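Ceasefire near Trevodov extended

The two sides in the Trevodov district agreed to keep the ceasefire for two more months, the news site Flornisell reports. The agreement covers the road to Faler and the bridge over the river Han, where fighting stopped in April. According to the local administration, 723 families already came back to their homes, and 900 people still wait in the camps near Faler. The armed groups did not publish the text of the agreement, so its exact conditions are not known. The exchange of prisoners is not mentioned in the short statement which both sides released in the evening.

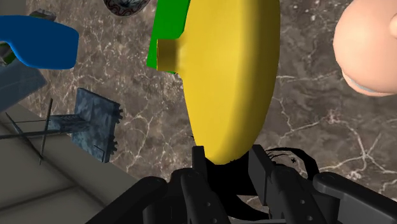
Computer rendering, yellow and green objects with black gripper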